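In praise of the good tablecloth on an ordinary night

My mother kept a tablecloth in the bottom drawer of the sideboard, wrapped in tissue, and I believe I saw it on the table fewer than a dozen times before I left home. It was cream, with a border of wattle that an aunt had embroidered, and it came out at Christmas, for christenings and once for a bank manager. The rest of the year we ate off a sheet of wipeable vinyl with a burn mark in the shape of Tasmania. When the cloth finally came to me it had gone brown along every fold. I soaked it for days in the laundry tub and the brown never lifted, and I remember standing there with my sleeves pushed up feeling quite cross on behalf of that aunt, who had sewn all those little yellow pompoms for the benefit of a drawer.

I have been thinking about that cloth ever since, on and off, and it has made me rather a bore on the subject of saving things for best. I think we should stop doing it. I think the good plates should come down from the top cupboard, and the good glasses too, and that the nice soap should be unwrapped and allowed to go slimy like any other soap.

I do understand why people save things. My parents had very little when they married, and a thing that was whole and lovely and unmarked was a kind of proof that they were getting somewhere. You didn't put that proof under a leg of lamb. And there's a real pleasure in the bringing out, which I'd be silly to deny. When Mum shook out the wattle cloth we children went quiet and washed our hands without being told. If it had been on the table every night we would have wiped our noses on it.

Still, I can't help adding up the other side. A friend and I helped clear a house in September, a neat brick place in a street called Aseck Close, and we must have unpacked linen for most of a morning. There were 18 pillowcases with the shop ribbon still around them. There were tea towels from holidays I suppose she'd loved, every one of them stiff as cardboard. And in the kitchen drawer, the one she used, there were three tea towels worn so thin you could have read the paper through them. I thought about those three for weeks. She had dried her dishes with rags while a whole cupboard of pretty things sat waiting for company.

So I came home and made a rule, and like most of my rules it was too strict and had to be let out at the waist. I said that anything I owned and liked had to be used within the year or given away. I have since made an exception for my grandmother's christening gown, and for a bottle of something Latvian called Rozīte that a neighbour gave me and that I'm a bit frightened of. Everything else is fair game. The wedding china went straight into the ordinary cupboard. We have broken four pieces so far – no, five, counting the gravy boat, which I never liked.

What surprised me was how little damage the rest has come to. I had imagined that everyday use would finish a nice thing off in a matter of months, and it doesn't. Cotton likes being washed. A tablecloth that goes on, gets a bit of beetroot on it, goes through the machine and comes back on again seems to stay softer and cleaner than one folded in the dark. Even the stains aren't so bad. I have a pale cloth with a leaf print that I bought for 16 dollars from a shop called Ladetik, now closed, and it has a faint curry moon on it that I look for every time I spread it out, the way you'd look for a freckle on someone you're fond of.

I've got fussier about pattern, I will admit. Plain white is hard going on a weeknight, as every drop shows and you spend the meal watching other people's spoons. A busy print forgives you. Flowers are good, leaves are even better, and checks will sit quite happily alongside either, whatever the magazines say about mixing.
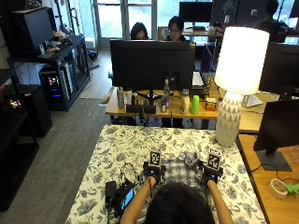
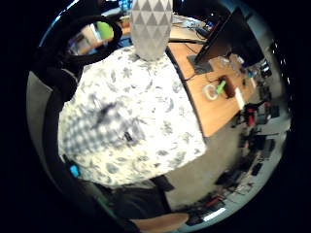

My sister disagrees with me on all of this. She has a dinner set, Dramadora, the one with the thin blue rim, and she has kept it complete since she was first married by the simple method of never letting anybody eat off it. She says I am careless and that I've dressed it up as a philosophy. She may have a point. I've never been a tidy person, and it's very convenient for an untidy person to decide that wear and tear is a form of love. She also says that if I'd had to save up for my plates as she did, I'd think differently, and I haven't got an answer to that one.

But she came for tea last month, only soup and toast, and I put out the good bowls without thinking about it. She turned hers over to look at the stamp underneath, as she always does, and then she had a second helping. When she was drying up afterwards she asked me whether I put them through the dishwasher. I said I did, on the gentle cycle, and she said nothing for a while and then asked which tablets I used.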